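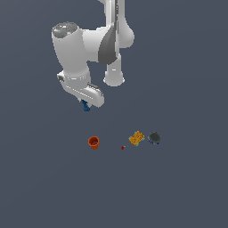
A simulated white robotic arm with a blue two-fingered gripper, with a cup, a ball, a block and a dark round object on the surface below. Image: Nadance

PLINATSTEAD – Nadance will start using robotic arms on the returns line at its Plinatstead warehouse in November. The arms will sort small household goods into bins, work now done by hand on every shift.

Two arms are being installed, both supplied by Stakeck. Each sorting routine is tried in simulation before it goes to the floor.

The 17 people on the returns team will keep their jobs and their current pay. Most will move to checking and repacking, and three will train to run the new line. The Saturday night shift will end once both arms are in service.

"The sorting bench is hard on wrists and shoulders, and we handle 700 items on a normal shift," said Yolandi Ntuli, warehouse manager. "People will still decide what gets resold and what gets repaired."

Yevhen Koval, who has worked on returns for three years, is one of the trainees. "I wanted to know who fixes it when it stops," he said. "Now part of that is my job – I'm fine with that."

Nadance also plans to review the returns line at its Mfinanga site next year.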